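# Stick Insect

A stick insect is a plant-eating insect that has put nearly all of its effort into looking like a twig, and I've been keeping and writing about them long enough that I no longer see twigs the way other people do. This article covers the group in general, with notes from my own cages in Maltport where they seem useful.

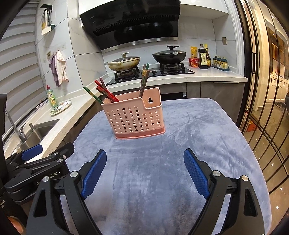
## Name and classification

Stick insects belong to the order Phasmatodea, a name that comes from a Greek word for a ghost or apparition. You'll also hear them called walking sticks (the usual name in the United States), phasmids, or stick bugs. That last one makes some people wince, because "true bugs" are a separate order with piercing mouthparts, but I say it all the time and so do most keepers I know. Leaf insects are in the same order. They're the flat, green, ridiculous ones with legs like chewed salad, and if you ever get a chance to hold one, please do!

There are thousands of described species, most of them in the tropics, and the family tree gets rearranged fairly often. My oldest field guide puts several of my favorites under names that have since been changed, and I've given up relabeling the cages every time it happens. The nearest relatives seem to be the webspinners, which look nothing like them. Mantises are often shelved beside them in children's books, but they're closer to cockroaches and they eat meat. A stick insect wouldn't know what to do with a fly.

## Body

The basic plan is a long thin body, six long thin legs, a small head with a pair of antennae, and chewing mouthparts. Sizes vary a lot. Some adults are shorter than your little finger, and the very longest species, with their legs stretched out, run past two feet. The ones I keep fall comfortably in the middle.

Females are usually bigger and heavier than males, sometimes so much so that early collectors filed the two sexes as different species. In many kinds the males have working wings and the females have stubs or nothing at all. Where there are hind wings, they may be brightly colored and folded away under plain covers, which comes as quite a shock the first time one opens up in front of your face.

Another neat thing is how the front legs fit together. Near the base, each one curves a little, so when the insect stretches both legs straight forward the head tucks in between them and the outline becomes one unbroken stick. I had kept them for 3 years before I noticed this. I'd like to blame the lighting.

## Camouflage and defense

Looking like a stick only works if you behave like one. Most species spend the day hanging very still, and when the air moves they rock gently from side to side, the way a twig would in a breeze. Breathe on one and you can often set it swaying. Some have bumps like leaf scars, some have patches like lichen, and a number of species can shift their color somewhat, getting darker or lighter with temperature, humidity, and the time of day.

If the disguise fails, there are other options:

- Dropping to the ground and lying stiff with the legs folded along the body, for minutes or for hours.
- Flashing the hind wings, in species that have them.
- Kicking with spiny back legs. The Australian giant prickly stick insect is good at this, and it does hurt.
- Spraying an irritating fluid from glands behind the head. The two-striped walking stick of the southeastern United States aims for the eyes, and you should see a doctor if it hits yours.
- Shedding a leg. A nymph can grow a replacement over its next few molts, though the new leg is often smaller than the original.

## Food

They eat leaves, full stop. In the wild, a species may stick to one or two host plants or range over a whole mixed woodland. The common walking stick of eastern North America likes oak and hazelnut, and in a heavy year it can strip a stand of trees quite noticeably.

In captivity, bramble is the great standby, because many species will take it and it stays green through a mild winter. I cut mine from the lane behind the old Greenberg orchard, well back from the road, and stand the stems in a jar with the neck stuffed with paper towel so that nobody small falls in and drowns. Oak, rose, and eucalyptus are useful too, depending on the species. Privet suits the common Indian stick insect. Leaves from a florist or a garden center are a bad idea, as they've very likely been sprayed.

## Reproduction and eggs

A good many species can reproduce without males. The process is called parthenogenesis, and in the Indian stick insect it's how nearly every one comes into the world: females laying eggs that hatch into more females. Males do turn up in cultures now and then, but rarely.

Females of different species place their eggs differently. Some simply drop or flick them to the forest floor, some glue them to leaves or bark, and others push them into soil with a pointed abdomen. The eggs look a great deal like seeds. Many have a little knob on the cap called a capitulum, which ants find tasty. The ants haul the egg home, eat the knob, and leave the rest underground, safe from parasitic wasps. I think it's the best thing in the whole life story, and I've bored a lot of dinner guests with it.

Numbers can get away from you. My friend Oanh Văn, who lives over in Staltarden and got her first nymphs from me, counted her eggs one February and came to 491 from a single cage. She kept 200 and froze the rest, and that's the kind thing to do with surplus. Please don't tip them into the compost. Eggs that survive can start a population where it doesn't belong.

## Growth

Nymphs hatch looking like tiny adults, often with a bit of eggshell still stuck to one foot. They molt several times, hanging upside down and sliding out of the old skin, and they usually eat the skin afterward. This is when most captive deaths happen. The insect needs a clear drop beneath it of at least 2 times its own length, and if it falls halfway through, the legs set crooked and there isn't much to be done. Tall cages beat wide ones every time.

From hatching to adulthood takes a few months in most of the commonly kept kinds, with a few more months of adult life after that. Big tropical females can go on for longer.

## Keeping and the law

I use a mesh cage from Nelex with a zip front, and I mist one side in the evening — they drink the droplets straight off the leaves. Room temperature is fine for the Indian species. Handle them by letting them walk onto your hand, never by pulling, as the legs come off easily and the feet grip harder than you'd think.

Before buying any, check your local rules. In the United States, stick insects count as plant pests, and federal permits apply to keeping foreign species and to moving them across state lines. Plenty of hobbyists don't know this — I didn't when I started — and online sellers won't always mention it.

## Conservation

The most famous case is the Lord Howe Island stick insect, a heavy, dark, wingless animal sometimes called the tree lobster. Rats reached the island from a grounded ship in 1918 and it was soon thought extinct. Then in 2001 a small group was found living on Ball's Pyramid, a bare spike of rock out at sea, under a few shrubs. Captive breeding began from there, and zoos on several continents have since raised them. Pairs have been seen resting side by side at Melbourne Zoo, the male with his legs laid over the female.

Most other species have never been assessed properly, partly because they're so hard to find. Night walks with a flashlight are still the usual survey method, checking the undersides of leaves at head height and going slowly.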